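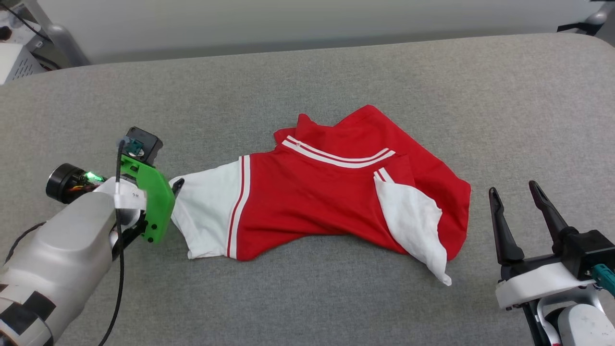

How close can my hands be to the arms while they are powered? Keep them outside the taped line on the table until both arms are paused, then reach in from the front only.

Stoltance Two-Arm Kit, Set-Up Guide
Section 5: Good Practice for Garment Handling
Posted 14/07/2022 by the Surnico documentation desk

Cloth is one of the most rewarding things you can hand to a pair of arms! No two starts are the same (even with the same shirt), and good habits at the table make a huge difference to how much you enjoy the work. Read this section before your first powered session, and keep a copy by the stop button.

Before power-on

1. Clamp both arm bases and check each clamp by hand.
2. Look over the cables along each arm. Leave enough slack for full reach, with no loop hanging where a finger or a sleeve could catch it.
3. Press the stop button, release it, and confirm that both arms stay still until you press Resume.
4. Set the speed limit to 12 percent for a new garment. You can go up to 50 percent once the motion has run cleanly 12 times in a row.

CAUTION: Never raise the speed limit while a gripper is holding cloth. Open the gripper first.

Placing the garment

5. Use soft, stretchy pieces to begin with. A crumpled long-sleeved shirt is a great first job, with contrasting sleeves if you have one, and it's fun to watch the first sleeve come out straight.
6. Empty the pockets. Remove pins, badges and anything with a hard edge.
7. Let one arm take hold before the other moves in. The waiting arm should stand clear of the cloth with its fingers open.
8. Grip at a cuff or hem. Pulling from the middle of a panel stretches the knit and loads the finger motor.

NOTE: If the cloth goes tight between the two grippers, pause and open one of them. Don't pull it free by hand!

After the session

9. Open both grippers, move the arms to the rest position and switch off at the wall.
10. Wipe lint from the finger pads and write down any slip, snag or odd noise in the log. Short notes are fine, and you'll be so glad of them by December.

Related items
Section 4: Mounting the Arms
Section 6: Checking Finger Pads for Wear
Kila Gripper Plate: Screw Sizes
Nam Controller: Stop Button Wiring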